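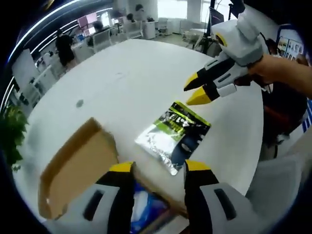 O procedimento 7 da Mondent ocupava duas páginas e descrevia a introdução de uma embalagem flexível numa caixa de cartão. Ngọc Cù tinha escrito a primeira versão em janeiro e a segunda na semana anterior. A diferença entre as duas estava no ponto em que se permitia ao operador corrigir a pega. Na primeira versão, podia. Na segunda, uma pega falhada contava como pega falhada e o episódio seguia até ao fim.

Borghild Westerberg leu a alteração de pé, com o punho da pinça na mão direita.

– Se a embalagem escorregar, deixo-a cair?

– Se escorregar, escorrega. Depois volta a pegar. O que não pode é ajeitá-la com a outra mão.

– Antes ajeitava.

– Antes estava na versão um.

Borghild trabalhara onze anos na linha de expedição da Pirnora, o cliente. Embalava à mão artigos que variavam demasiado para a máquina de ensacar: recargas, amostras, devoluções reacondicionadas. Quando a Pirnora assinou o contrato com a Mondent, a linha passou de dois turnos para um, e ela foi cedida ao projeto por seis meses, com o mesmo salário e uma categoria nova, «demonstradora de tarefa». A categoria não existia na tabela. Os recursos humanos tinham-na acrescentado numa linha em branco, abaixo de «condutor de empilhador».

O trabalho consistia em fazer com duas pinças de mão aquilo que antes fazia com os dedos. As pinças abriam e fechavam com o gatilho, tinham pontas amarelas e não transmitiam quase nada à palma. Na primeira semana, Borghild amachucou tudo o que era folha metalizada. O sistema, a que a Mondent chamava Zikley, registava a abertura das pontas, a trajetória do pulso e a imagem, e devolvia ao fim de cada episódio uma de duas palavras: aceite ou rejeitado. Não explicava a segunda.

– Qual é a meta de hoje? – perguntou Ojārs Kivi, do outro lado da mesa.

– Trinta aceites por par – disse Ngọc.

– E os rejeitados?

– Ficam guardados. Também servem.

Ojārs era técnico de manutenção e estava ali porque as molas das pinças perdiam força. Quando faltava um operador, fazia par com Borghild. Segurava a ferramenta como segurava a chave de bocas, pelo extremo, e os seus episódios tinham uma taxa de aceitação mais alta do que os dela. Ngọc verificara os registos e a explicação era simples: Ojārs era lento. O modelo aprendia melhor com movimentos sem aceleração brusca. Borghild, que durante onze anos fora avaliada pela cadência, acelerava sempre no último terço do gesto, quando a mão já sabia onde ia pousar.

– Tenho de desaprender isso – disse ela.

– Tem de o fazer mais devagar – disse Ngọc. – É diferente.

– Para mim é igual.

Ngọc anotou a frase no campo de observações, onde ninguém da análise a iria ler, e pôs o contador a zero.

A meio da manhã, Noboru Kobori veio da Ninh, a empresa que integrava os braços na linha. Trazia o calendário da instalação. Duas células ficariam prontas antes do verão, no lugar onde estavam agora os postos de embalagem manual. Cada célula precisava de um supervisor por turno, alguém que desencravasse, repusesse consumíveis e assinalasse as exceções.

– Que percentagem de exceções? – perguntou Borghild.

– No início, uns 30 por cento nas embalagens flexíveis. Depois desce.

– Desce até quanto?

– Depende dos dados.

Ela olhou para a ferramenta. Os dados eram aquilo. Se as demonstrações fossem boas, as exceções desciam e o supervisor passava a tomar conta das duas células. Fez a conta sem a dizer. Noboru, que fizera a mesma conta para o orçamento, fechou a pasta.

– O lugar está previsto – disse ele. – Um por turno.

– E o turno é um.

– De momento.

Maya Hakim, delegada do pessoal da Pirnora, pedira por escrito três coisas: que os episódios não fossem usados para avaliar os operadores, que o nome não ficasse associado à gravação e que a cedência contasse para a antiguidade. Obtivera a primeira e a terceira. Quanto à segunda, a Mondent respondera que o identificador era numérico. O de Borghild era o 2. Na sala toda a gente sabia quem era o 2.

Depois do almoço houve uma quebra. Borghild teve nove rejeitados seguidos e Ojārs desmontou a pinça, limpou a guia e tornou a montá-la sem encontrar defeito. Ngọc reviu os episódios à velocidade normal e depois a um quarto. A pega estava correta. A embalagem era levantada pelo canto, rodada e baixada para a caixa pelo lado mais estreito. O modelo esperava o lado largo.

– Porque é que roda?

– Porque assim a aba fecha sem fazer força. Se entrar pelo largo, a costura roça no cartão e abre no transporte. Tivemos devoluções por causa disso.

– Não está no procedimento.

– Nunca esteve em procedimento nenhum.

Ngọc consultou os critérios de aceitação. O lado largo vinha da primeira série, gravada pela equipa da Mondent antes de haver alguém da Pirnora na sala. Eram episódios limpos, de velocidade constante, feitos por pessoas que nunca tinham recebido uma devolução.

Podia corrigir os nove à mão. Podia também abrir a versão três, o que invalidava a primeira série inteira e atrasava a entrega à Ninh. Escreveu a Noboru a segunda hipótese, com o prazo, e pediu resposta até ao fim do dia.

– Continuamos? – perguntou Ojārs.

– Continuamos. Rodem.

– Vai dar rejeitado – disse Borghild.

– Vai. Fica guardado.

Ela apertou o gatilho, levantou a embalagem pelo canto e rodou-a, devagar, também no último terço. O ecrã devolveu a palavra. Ojārs repôs a caixa na posição inicial e Ngọc chamou o episódio seguinte.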